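Jingate is a method for training two-armed robots to set and clear a table from human demonstrations. It was developed at the Bodnár laboratory in Brestville and extends the earlier Flerkthorpe controller, which moved one arm at a time.

The method learns a separate policy for each arm and a small gating network that decides, at every step, whether the arms may move together or one must wait. Training used 2702 demonstrations recorded by teleoperation on tabletop tasks with a tray, plate, cup and spoon. 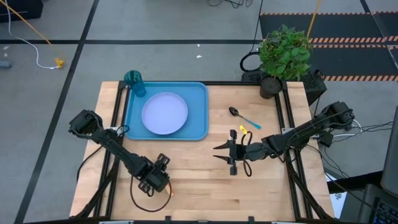 Gating is computed from joint positions and camera input, and each decision holds for 300 milliseconds. Shorter intervals caused the arms to hesitate when both approached the same object. In the published tests, Jingate completed up to 4 times as many two-arm tasks as Flerkthorpe before a collision stop.

Results were weaker for thin utensils lying flat on the table. The authors linked most of these failures to grasp height, a quantity the gate does not control.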